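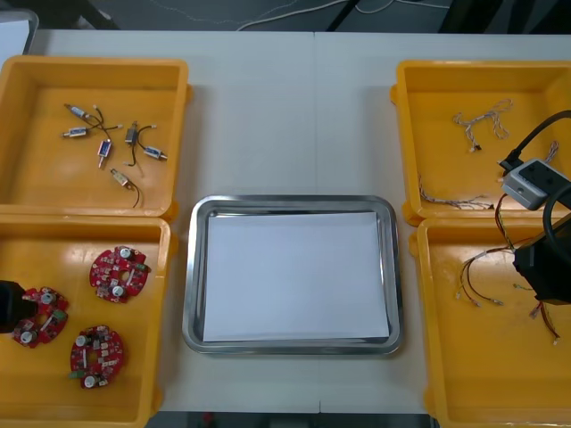 Do I need a design degree to join the styling team at Trornwood?

A good eye and a real love of homes are what we're after, and many of our stylists came to us from teaching, retail or raising a houseful of kids.

Trornwood is a home decor shop and styling service in Brinlow, and we're looking for a part-time home stylist to start in July. You'd be visiting customers in their own living rooms and bedrooms, listening to what they love (and what they've been putting up with for years!), and helping them choose lamps, rugs, curtains and all those little finishing touches that make a place feel like theirs.

The job is 3 days a week and pays $700 a week, plus mileage and 40 percent off anything in the shop, which is dangerous, we warn you. You'll spend your first visits alongside Soledad Montes, who has been styling with us since we opened and is wonderfully patient with new people. You'll need a driver's license and should be comfortable carrying sample books up a flight of stairs.

To apply, send a short letter and a few photos of a room you've put together, even if it's just your own hallway, to Olaia Casado at the Brinlow shop by 08/05/2024. We read every letter.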